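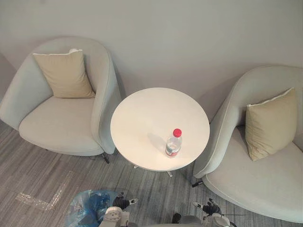
December 1, 2025

Notes from the Skekville open day, written up the morning after so the Fuvham people can read them before we talk.

Setup went fine. The lounge area was ready first: table, both armchairs, cushions. The demo bench at the other end took longer because the power strip we brought was too short and the one in the building kept tripping. Ended up running the chargers from the corridor. Next time bring two long leads and label them.

We ran the tidy-up routine in the lounge area. Tasks in order: pick up the bag from the carpet, lift the bottle off the table, set it back down, straighten a cushion. Five public runs planned, four done. Dropped the last one when the hall had to be cleared early.

Run 1. Bag picked up on the second try. Thin plastic is still the hardest thing we ask it to do. The fingers close on a fold, the fold slides out, and the depth reading over the blue film is all over the place. Bottle fine. Cushion fine but slow.

Run 2. Bag first try. Bottle lifted, then put down too near the rim of the table. It stayed up, but I stopped the arm and moved the bottle by hand before going on. A round table gives the planner less room than it thinks it has. It is still using the square footprint from the Tang test room, and I had forgotten to change it. Changed it before run 3.

Run 3. Clean all the way through, the only one of the day. Of course this was the run with the smallest audience, a family with two kids and a man waiting for his coat.

Run 4. Right gripper lost its finger readings partway through the bottle lift. Went to safe hold, as it should. Restarted the driver and finished the rest. I checked the connector afterward and it was seated properly, so I suspect the cable. It drags on the carpet when the arm swings low. Needs a clip at the wrist and a bit more slack above it.

Log for the day is a little over what I expected. The Flaltix recorder stopped at 2,000 entries per run, and run 4 hit the limit before the restart, so the part we most want is missing. Raise the limit. I had it at 800 in November and thought 2,000 was generous.

Visitor questions, mostly the same ones all day: how heavy can it lift, does it know what a bottle is, what happens if you stand in the way. Several people wanted to see it open the cap. We can't do that yet and I said so. One woman asked if it could do the same job with the lights off, which I'd like to try.

The talk before run 1 was too long – people came to see arms move. Cut it by half and put the rest on a sheet.

To do before Fuvham:
- wrist clip and new cable, right arm
- recorder limit
- table shape in the settings file, and check it at startup
- more bag practice, different bags
- ask Fuvham what their floor is like

Packed up by early evening. The spare gripper fingers are in the gray case, not the green one.

Comments

Cable on the right arm was already marginal at Tang. I taped it in November and should have written that down. Replace it, don't clip it.

Can you send the run 2 log? I want to see how far off the footprint was.

Fuvham has hard floor throughout. The bag will slide more.

Put the run 2 log in the shared folder. The run 4 log is there too, what there is of it.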